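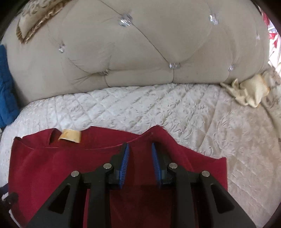 Figure 1. Dark red garment laid flat on a white quilted bedspread.

Washing Habits and Color Loss in Dark Clothing
Student project report, 2 August 2021

1. Background

Most people who own dark clothes have seen them fade. Care labels give a temperature and sometimes a warning to wash with similar colors, but they say little about how often a garment should be washed or how it should be dried. For this project I wanted to find out what students do with their dark clothes at home and whether their habits match the advice on the label. I also ran a small washing test on dyed cotton.

2. Survey

The survey was open for two weeks in May and was shared in student housing in Plundia and Telletitz. I received 154 answers. Of these, 88 people said they wash dark clothes at the same temperature as everything else. The most common explanation was that they did not have enough laundry to fill a separate load. In Telletitz the machines are paid for by the load, and several people there wrote that they would sort their clothes if washing were cheaper.

The question about drying was worded badly. I asked whether people dried clothes "inside or outside," and a number of them took a tumble dryer to be a third option and left the question blank. I have not used those answers.

3. Washing test

I bought dark red cotton cloth from Brøndum, a fabric shop near the campus, and cut it into strips from the same length. One set was washed at 30 degrees and the other at 60 degrees, both with Dimby liquid detergent and the same spin speed. One strip was kept unwashed in a drawer for comparison. All the washed strips were dried indoors on a rack, away from the window.

After each wash I compared the strips with a printed gray scale, using the same desk lamp every time. The 60 degree strips were lighter than the unwashed strip by the third wash. The 30 degree strips changed more slowly, and at the end of the test they were still closer to the original. The cut edges frayed in both sets, which made the outer part of each strip hard to judge, so I only compared the middle.

4. Problems with the method

Judging color by eye is not very exact. I tried to borrow a color meter from the textile lab but it was being repaired. The strips were also washed with no other clothes in the drum, so there was less rubbing than in a normal load. A second test with a full load would be closer to what people do at home.

The survey only reached students, and most of them share a machine. Families with their own machine may sort their laundry differently.

5. Further work

The next step would be to repeat the test with a cotton and polyester blend and to include a powder detergent. I would also rewrite the drying question and add one about turning clothes inside out before washing.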